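4. Setting up a randomization list in Nostier

This section is for the study coordinator who prepares a new trial in Nostier. You need the role "Trial Setup" in your account. If you only have the role "Site User", the menu Randomization is not shown.

Before you start, please have ready the final protocol and the list of sites. The list of sites can be imported from Medix, see section 3.

4.1 Create the list

1. Open the trial and choose Randomization, then New list.
2. Enter a list name. The name can have up to 41 characters, and it is printed on every export.
3. Choose the number of arms. The default value is 2.
4. For each arm, enter the code and the allocation ratio. Do not write the name of the treatment in the code field, because this field is visible to the sites.
5. Choose the block sizes. With two arms in equal ratio, every block size must be an even number.
6. Add the stratification factors. Nostier accepts up to nine factors, but with many factors some strata will stay nearly empty.
7. Press Generate.

Note: The generation of a long list can take several minutes. The maximum is 2000 entries in one list. You can close the window during this time, the work continues on the server.

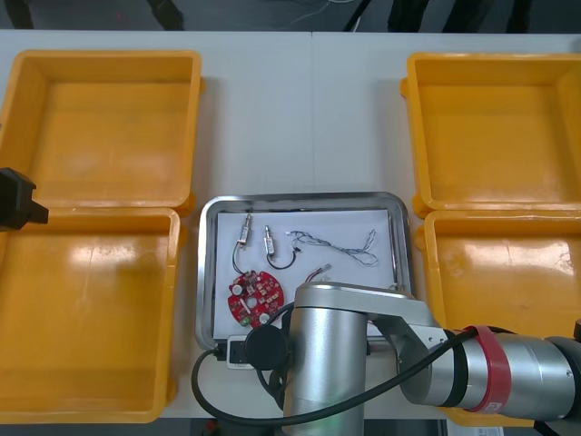
Figure 4-1. Yellow bins and steel tray with electronic parts on the white tabletop.

4.2 Check the list

1. Open the tab Preview. Only the unblinded statistician can see the arm codes here.
2. Compare the totals for each stratum with the statistical analysis plan.
3. If the trial uses kits, connect the list with the kit numbers from Ruddock. The status must change from "Open" to "Matched".
4. If the status stays at "Open", press Refresh and look in the import log. Most often a kit number has a space at the end.

Caution: Do not use a test list for real participants. Test lists have the letter T before the name and they are deleted when the trial goes live.

4.3 Lock and release

1. Choose Lock list. A second person with the role "Approver" must confirm with the own password.
2. Choose Release to sites and mark the sites which are already activated.
3. Save the PDF receipt in the trial master file.

Caution: After the lock, the block sizes and the factors cannot be changed. For a change in an adaptive design, for example when one arm is closed after an interim analysis, please create a new version as described in section 5. The old version stays readable.

Note: Lists made before the January update have no PDF receipt. Please ask Jisum support for a replacement document.

Last changed: Mar 4, 2026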